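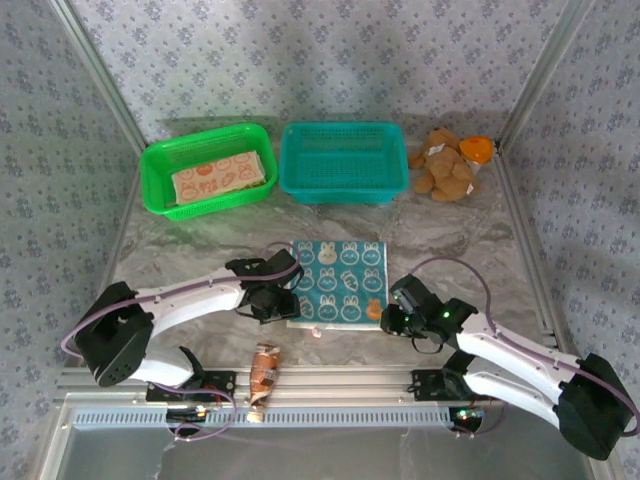 Household robots still slow at folding, Kimildale trial finds

Machines are not yet ready to take over the laundry, according to interim findings released in June by the Kimildale Centre for Domestic Automation.

The centre has spent the past year testing whether pairs of robot arms can carry out small household chores without help. Tasks include folding cloths, putting them into baskets and clearing toys from a worktop. A total of 908 attempts have been recorded on the cloth task alone.

Su-chen Chien, who leads the trial, said that the arms could pick up a flat cloth by its corners in most attempts, but that results fell sharply once the fabric was creased or had slid out of position.

"A person folds a napkin in a few seconds and does not think about it," she said. "Our best completed fold took 16 seconds, and many were far slower. We would not advise any household or shop to plan its work on that basis at present."

Printed fabrics presented a further difficulty. The report states that busy patterns made it harder for the software to find the edge of a cloth, and recommends that future tests use a wider range of household textiles. Plastic baskets and soft toys were handled more reliably.

The retailer Gromel, which is considering similar equipment for its stockrooms, has reviewed the findings. Feng-yi Hsieh, its head of store operations, said the company would continue to fold and shelve returned goods by hand, and would look at the matter again when the final report was available.

The second stage of the trial will extend to 3,000 attempts and will add towels and children's clothing. Members of the public who wish to donate clean, used textiles may leave them at the centre's reception until 4 pm.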